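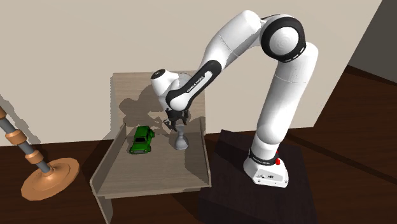 The simulation track of the Druvside Student Robotics Competition will use a single shared workspace this year, and the committee has now settled its contents. Every team will work with the same arm, the same desk and the same two objects. The green toy car and the gray hourglass-shaped piece both rest on the desk surface, and the gripper is open over the gray piece. Teams may move the objects during practice, but the desk and the robot base must stay where they are in the file.

Faisal Pirzada wrote on behalf of the Bhutto Hall club with several questions, which are quoted below with replies so that all teams receive the same information.

> Dear organizers,
>
> Our club has 20 members this term and most of them are new to
> simulation. Before we divide the work, could you confirm the
> following points?
>
> First, is the car to be lifted, or only pushed? Our students have
> a working grasp for the gray piece at its narrow waist, but the car
> is harder, and it slips when the fingers close across the hood.
>
> Second, how long does each scored run last?
>
> Third, will shadows be switched on? Our camera code reads the dark
> patch on the back panel as an object.
>
> With thanks,
> Faisal Pirzada

On the first point, the car must be lifted clear of the surface and set down upright. A push earns no credit. Teams are free to choose where they grip it, and a grasp across the roof is permitted.

On the second, each run lasts 59 seconds of simulated time. A team may enter no more than four runs, and the best one counts. Runs that end early through a collision with the side boards are scored up to the moment of contact.

On the third, shadows will remain on — the lighting in the scoring file is the same as in the practice file. Teams that rely on color alone should test their code with the arm in several positions.

Entries are to be uploaded to the Vellow server in the usual folder format. Checking an entry takes roughly 30 minutes, and teams should allow for this before the deadline. The final round will be held in August, and the room will be announced on this list.

Please send further questions to the list and not to individual staff members.

Shazia Dhanial
Coordinator, Simulation Track
2022-03-08

Contact the list owner | © Druvside Student Robotics Competition | Back to top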